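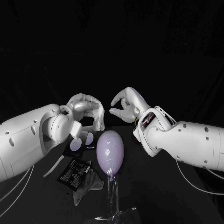 I have been reading old copies of a knitting quarterly since August, when Raili Nurmi cleared out her spare room and left two boxes of them on my porch. Tistel ran for a long time and never seems to have changed its printer, its paper or its opinion of acrylic yarn. I go through a copy most nights after supper.

Most of the patterns are sweaters I would not wear. The sleeves are too wide at the top and the necks are too tight. What I like are the letters and the short columns on repair. There is one on reknitting cuffs that I have now used on three cardigans. You pick up the stitches a full inch above the worn part, cut below them, and knit down on a needle one size smaller. I had always started too close to the damage and the new cuff pulled away by spring.

The yarn is the harder part. My gray cardigan is from a mill that closed, and gray is never the same gray twice. I tried a skein from Mollska, which looked right indoors and green outside. Shuk-fan Sin told me to stop matching and use a plain dark blue on both cuffs and the button band. I did that, and it looks fine.

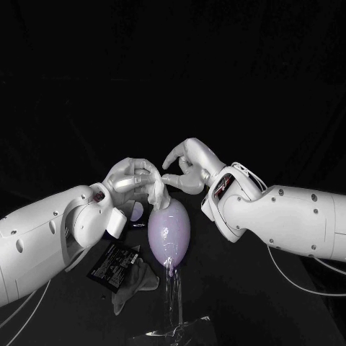
White arms, dark table.

The other thing I learned is to wash the new yarn before knitting with it. My first cuff shrank and the rest of the sweater did not. Now I wind the skein loosely, soak it for 40 minutes in cool water and hang it over the shower rail. It takes a day and a half to dry in our bathroom – longer if anyone showers.

I copied out one short piece that I keep going back to. It was written by Veikko Pitkänen, and the heading is as he had it.

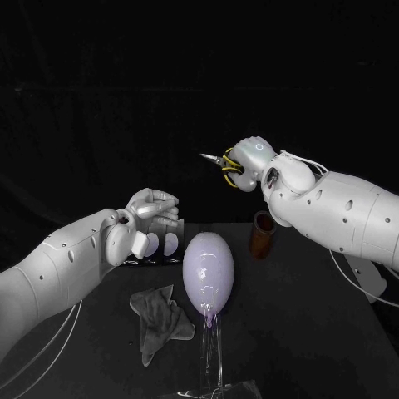 Robot arms, balloon, pliers

On elbows. Do not wait for the hole. Hold the sleeve to a lamp each fall, and where the light comes through, darn it that evening. Work from the inside and leave a small loop at each turn, so the darn can stretch when the arm bends.

I checked all my sleeves after reading that. Four needed work and I have done two. The brown one can wait until I find my other darning needle, which I last saw in the car.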